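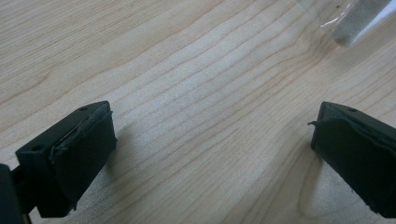

How our club teaches a robot to pick things up

Hi! I help run an after-school robot club called Kument, and this year we have 11 kids and one very big question: how do you teach a robot to pick up a sock? (Or a marker. Or a banana. We tried a banana.)

You might think we just type "pick up the sock" and off it goes. I wish! A robot has no idea what a sock is. It doesn't know that socks are floppy, or that you shouldn't squeeze a banana too hard. So we show it, again and again and again, kind of like showing a little brother how to tie his shoes.

Meet the gripper

A gripper is a robot's hand. Ours has two fingers, and that's it, no thumb and no pinky. Try it yourself right now: hold up your pointer finger and your thumb, and tuck the others away. Now pick up a pencil. Easy, right? Now pick up a sheet of paper that's lying flat on a table. Not so easy!

Look at the ends of the two fingers in the picture at the top. They have dark green rubbery pads on them. Rubber is grippy, the same way the bottoms of your sneakers are grippy, so things don't slide out. You can see that the pads are getting ragged, and one has a little flap sticking out like a curled tab. Our club calls that "having a bad hair day."

The gripper in the picture is the kind you hold in your hand. You steer it to the thing you want, close the fingers, lift, and set the thing down somewhere else. A camera rides along on it and records everything. Each recording is called a demonstration, or a demo for short.

What's a demo for?

Let's say you do one demo with a marker. The computer sees one marker, in one spot, on one table. Move the marker over a little and the computer is lost! So we do lots of them, with the marker on the left, on the right, pointing at the window, half hiding behind a cup. By November the club had 60 demos and we thought that was a mountain. By the end of the school year we had 1,549. My arm was tired just from watching.

Then the computer hunts for patterns in all those demos. "When the marker looks like this, the fingers go like that." Finding patterns this way is called machine learning. After that we let our robot arm, Bomach, have a turn by itself.

So, does it work?

Sometimes! Bomach is great with blocks and pretty good with markers. Socks are a disaster. It pinches the table right next to the sock and lifts up a big handful of nothing, looking very proud (okay, robots can't look proud, but I swear this one does).

See-through things are tricky too. Clear plastic lets you see the table right through it, and shiny spots change when the light moves, so it's hard for a computer to tell where the plastic stops.

Try it at home

Grab two spoons and a bowl of small stuff like erasers and cotton balls. Hold one spoon in each hand and move everything to another bowl. Next, wrap a rubber band around the end of each spoon and try again. Which things got easier to hold? Did anything get harder?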